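Guide d'installation Jamudik, section 5 : aménager le plateau de la table Nonum

Vous avez monté votre table, vous l'avez poussée devant la banquette, et vous avez sans doute très envie d'y poser vos affaires. C'est bien normal ! Prenez tout de même quelques minutes pour cette section, surtout si la table doit servir à plusieurs personnes dans la journée, car un plateau sans angles droits s'organise un peu autrement qu'un bureau classique.

1. Essuyez le plateau avec un chiffon doux, à peine humide, puis laissez-le sécher.
2. Choisissez le côté où vous serez assis et tournez l'échancrure vers l'opposé.
3. Rassemblez ce dont vous vous servez tous les jours, et mettez le reste de côté pour l'instant.
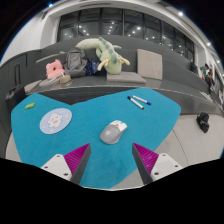
La souris demande un peu de place, davantage qu'on ne le croit en s'installant. Gardez-lui une zone dégagée vers le milieu du plateau et faites quelques mouvements amples avant de décider du reste. Sur notre table bleue, le tapis rond est resté à gauche de la souris, et les deux marqueurs sont à droite, presque l'un contre l'autre, ce qui laisse à la main de quoi circuler.

4. Posez le tapis bien à plat, en lissant du centre vers le bord.
5. Rangez les marqueurs d'un seul côté, capuchons bien enfoncés.

Remarque : si vous partagez la table, mettez-vous d'accord sur la place du tapis. Un gaucher et un droitier n'auront pas forcément la même idée, et il est si simple de le déplacer. 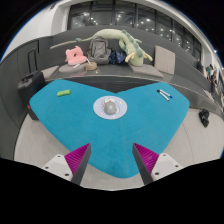 Nayara Tavares

Quand vous avez fini de travailler, posez la souris sur le tapis, tout près de l'échancrure. Elle cache une bonne partie du petit personnage, c'est vrai, mais vous retrouvez une grande étendue libre jusqu'aux marqueurs, bien commode pour ouvrir un cahier ou étaler une feuille.

Attention : n'écrivez jamais directement sur le plateau, et ne laissez pas un marqueur ouvert dessus. En cas de tache, reportez-vous à la section 11 avant d'essayer un produit ménager.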